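Ticket 818: Convert button changes oven temperatures but not bake times or pan sizes
Status: Resolved
Area: Recipe pages, unit conversion
Site: Skekarby recipe box
Opened by: Eun-seong Jang

Problem as reported

I save my baking recipes in Skekarby and I cook from the Metric view. In October the Convert button started giving me odd results on anything baked in a dish. The squash and rice casserole I make most weeks calls for 700 g of squash. When I switch to US cups it shows 137 cups. The oven temperature converts fine. The pan size stays in centimeters whichever view I pick.

Steps to repeat
Open the squash and rice casserole.
Press Convert, choose US.
Look at the first ingredient line and at the pan line under Method.

Expected: squash in pounds or cups, pan in inches.
Got: 137 cups squash, pan still 20 x 30 cm.

Reply from support, 9:40 am

Thanks for the clear steps. I get the same thing on my copy. Can you tell me if you typed the recipe in or imported it? Also, does it happen with the lentil bake that comes with every new account?

Reply from Eun-seong Jang, 11:15 am

Imported from Sultuma, along with the rest of my old box. The lentil bake converts correctly, pan included. I retyped the squash line by hand and it now says 1 1/2 pounds, so that one is fixed. I have 830 recipes and don't want to retype them.

Reply from support, 1:05 pm

You won't need to. Sultuma exports keep the weight and the unit in one field with no space, so "700g" comes in as plain text. Our importer then guesses a number for the cups view, and the guess is wrong. The pan line has the same fault, with "20x30cm" read as a note.

Please try this on one recipe first:
1. Open the recipe and choose Edit.
2. Choose Reread Ingredients from the menu.
3. Save, then press Convert.

Reply from Eun-seong Jang, 2:30 pm

Did it on the onion tart. Flour, butter and cream are right. The pan line is still in centimeters.

Reply from support, 4:20 pm

Pan lines are now included in the reread. I ran it on your whole box. Nearly all of it went through, and the few that didn't are in a folder named Check Units. Most of those have "a knob of butter" or "one tin" with no size, so the original words were left as they were.

Reply from Eun-seong Jang, 5:10 pm

Casserole is right in both views, pan too. I'll go through the folder myself. You can close this. 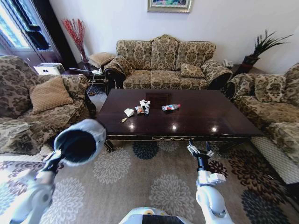 If you add more recipes from Sultuma later, run Reread Ingredients after the import until the new importer is out. Closed by support.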